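Household tips for people who come home from a city trip

My wife and I go away for short city visits, mostly to see monuments and museums, and for many years we came home to a small chaos. Tickets in every pocket, a suitcase standing open in the corridor for 5 days. These are the habits we keep now. Perhaps some are useful for you also.

Before you leave

Empty the kitchen bin and the small bin in the bathroom. Leave the fridge with milk for one morning, butter and something in the freezer. Olga Ramalho from our walking club in Aguiar freezes a soup before every trip, and I have copied her.

Put a clean set of sheets on the bed. You will thank yourself when the train arrives late.

Tickets and papers

Keep one envelope for each trip. Entrance tickets, the map from the tourist office, the receipt of the audio guide, all go inside the same evening. At home you write the place on the front. Our envelope from Bunville is the thickest, as we visited the castle there 2 times in one September and kept both leaflets.

If a ticket got wet, lay it between two sheets of kitchen paper under a heavy book. Do not use the iron. Many tickets are printed on heat paper and they become black at once.

Shoes

After a day of towers and old stairs (the bell tower in Polero has 569 steps, I do not recommend it before lunch) the shoes need rest. Take out the insoles and fill the shoes with newspaper. Change the paper the next morning. Keep them away from the radiator, the leather becomes hard.

The suitcase

Wipe the wheels before the suitcase goes over the carpet. An old toothbrush is good for the small stones. Leave the suitcase open near a window for one night, then put a piece of dry soap inside and close it.

The clothes

Travel clothes go directly from the suitcase to the basket, also the ones which you did not wear. They take the smell of the others. Look in every pocket first – museum stickers and paper tickets make a terrible mess in the drum. Wash a new red piece alone the first time, or with dark things only. For T-shirts and thin trousers 30 degrees is enough. When the programme has finished, leave the lid open so that the machine can dry.

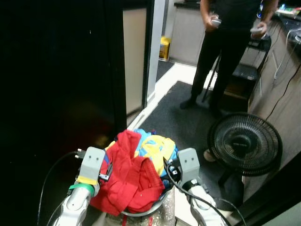
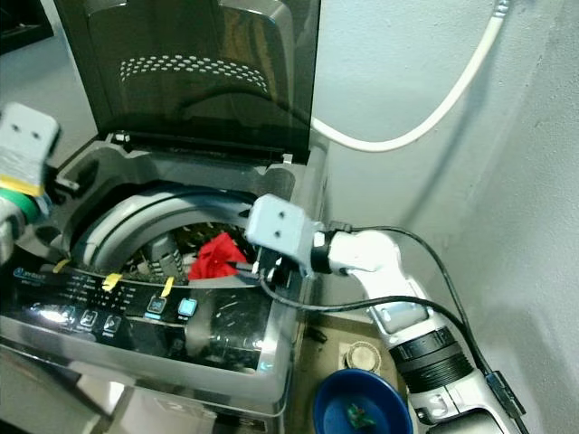
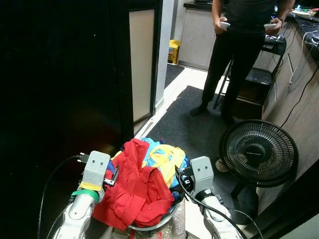
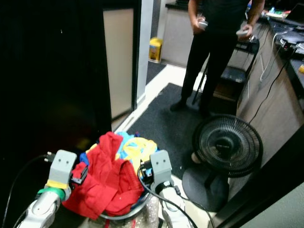 Laundry after the trip, with something red every time.

Next page: how to clean a rucksack without a machine

Written by Custódio Baptista, 2020-01-24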